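## 4. Round table: power strip and cables

This section covers the round table in the exercise room. Carry it out before the first class and again after the last one. Checks on the bikes themselves are in section 5.

Items kept on the table:

- power strip
- black cable and red multi-headed cable
- wipes
- cup
- black folder and marker

**Caution:** Do not place the power strip on the tiled floor. The floor is mopped between classes.

### 4.1 Placing the strip

1. Wipe the tabletop and let it dry.
2. Set the power strip down with the sockets facing up. Keep it on the opposite half of the table from the cup.
3. Lay the black cable next to the strip. Do not pull it tight.
4. Leave the wipes and the cup on the far half, away from the sockets.
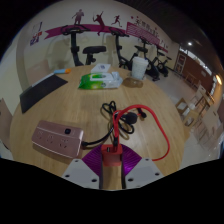
*Fig. 4-1. Power strip at lower left, black cable coiled beside it, wipes and cup on the far half of the table.*

Note: the strip is marked 301 in the equipment list. Write the same number on the fault slip if a socket fails.

### 4.2 Sorting the cables

The red cable and the black cable are stored together and tend to wind round each other. Separate them before anything is charged.

1. Switch off the strip.
2. Take out any plug that is still in a socket. Hold the plug, never the cable.
3. Find the free end of the red cable and work it back through the black loops. If it catches, open the loop – do not tug.
4. Lay the connector tips flat on the wood, clear of the table edge. A tip that hangs over the edge gets caught on clothing.
5. Coil the black cable loosely. Tight coils crack the sleeve near the plug.

Fig. 4-2 shows the state before sorting, with a red plug in the strip and the red and black cables still tangled. 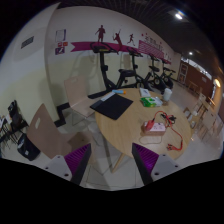 ### 4.3 Folder and marker

1. Put the folder on the left part of the table. It may lie at an angle, but it must not cover a cable.
2. Cap the marker and leave it behind the folder.
3. Enter the check on the Tellar sheet with your initials. Sheets are collected in September.

**Caution:** Do not use a wet wipe on the sockets or on the connector tips. Use a dry cloth, with the strip switched off and unplugged.

### 4.4 Final check

- The wipes are on the far half of the table.
- The cup is upright.
- The short red cable has its tips on the tabletop.
- No cable crosses the black folder.

If the red and black cables are still wound together, as in Fig. 4-3, repeat 4.2 from step 1.

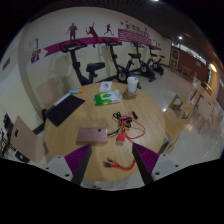
Hạnh Ông: Step 3 in 4.2 goes faster if you start with the black connector and leave the red end alone until the loops are open. Please also add that the folder should be closed before the table is wiped. Ours has picked up damp pages twice.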